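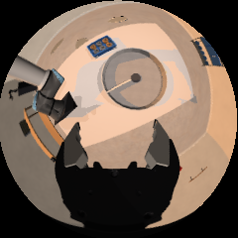 Re: [arnach-runs] Ploltside any% – cart skip timing and the category question

Hi all,

Sorry for the slow reply, been away from the list for most of August and had a pile to get through. Quoting the original so people don't have to dig:

> Couple of things on Ploltside before I put any more hours in.
>
> First, the cart skip at the Clurnton gate. The notes on the list page say to jump on the frame the bell stops, but I can't get it more than once in a blue moon. Am I meant to be holding run the whole time or letting go before the ramp? The notes are from the old version I think.
>
> Second, does the bridge clip count in any% or is it going to be shoved into its own category? I'd rather know now. I've got a route with it and a route without it and I don't want to learn both.
>
> Third, is anyone still timing from power on? My splits start at the first screen you can move on and now I'm wondering if they're all wrong.
>
> Cheers

Right. In order, more or less.

Cart skip. Yes the notes are out of date, that's my fault, I wrote them for the first release and never went back. On the current version the bell sound is shorter so if you're going off the audio you'll be early every time. Go off the gate instead. When the shadow under the gate touches the second plank, jump. You've got 9 frames on the old version and I make it 11 on the new one, so it should be easier if anything, it's just the cue that's moved.

Hold run until the ramp, then let go, then press it again in the air. If you hold it the whole way you clear the cart but land past the trigger and the door stays shut. Ask me how many runs I lost to that.

One other thing – the guard on the left has to be facing away when you hit the ramp or he'll bump you. He's on a fixed cycle from when the room loads so if you come in clean off the ladder you never see it. Come in late and it's a coin toss. I just wait a cycle. Costs a bit over a second, much better than redoing the gate.

Bridge clip. My view, and it's only my view: leave it in any%. It doesn't need a second controller, doesn't need a reset, works on every version we've tested. We let the Nyberg warp stay in when that was found and that skips way more of the game. Would be a bit rich to ban a clip that saves 25 seconds after that.

If people want a glitchless board then fine, lets have one, but somebody has to write down what a glitch is and I'm not volunteering. Last time we tried the thread went to 800 messages and we ended up arguing over whether crouching on a slope was intended. So, learn the route with the clip. Worst case you've got practice for the other one anyway, everything after the mill is the same.

Timing. First screen with control, same as you've been doing. Your splits are fine. Power on was only ever used for the old console runs and those got retimed ages ago. The list page still says power on in one spot and I'll fix it tonight. End point is when the final door goes fully black, NOT when the music cuts. A few people have been stopping on the music and gaining a little.

Other stuff while I'm here.

– Clurnton cellar. If you grab the lamp before the key you can skip the second text box. Tiny save but its free. Works in every language I've tried except the French version, where the box comes up regardless.

– The boat section. I've seen a couple of runs now going under the pier instead of round it. Looks slower, isn't. You need full health going in because you take a hit from the post, so you can't have damage boosted earlier. If you're already a hit down, go round.

– Emulator runs. Still ok, please just say which version and leave the input display on. Had two submissions sit in the queue for weeks because neither said what they were played on and I had to write back and forth to get it sorted.

– Please keep your full recording until it's verified. Not the highlight, the whole thing, with sound.

I'm also redoing the practice saves. The old set puts you at the Nyberg warp with the wrong item selected, so anyone learning from it picks up a menu they don't need. New set will have one at the gate, one at the top of the ladder, one for the boat with full health and one for the boat a hit down. If there's a spot you'd like a save for, shout before the weekend and I'll add it, otherwise it'll be whatever I thought of.

For the person who asked off list about the mill wheel – no, I haven't got the wall jump to work either. Seen it once, by accident, no recording. If somebody gets it on video please send it here first, it would kill the whole outside loop and we'd need to reroute from there.

Ok got to run, tea's on. Will post when the page is updated.

– list admin, arnach-runs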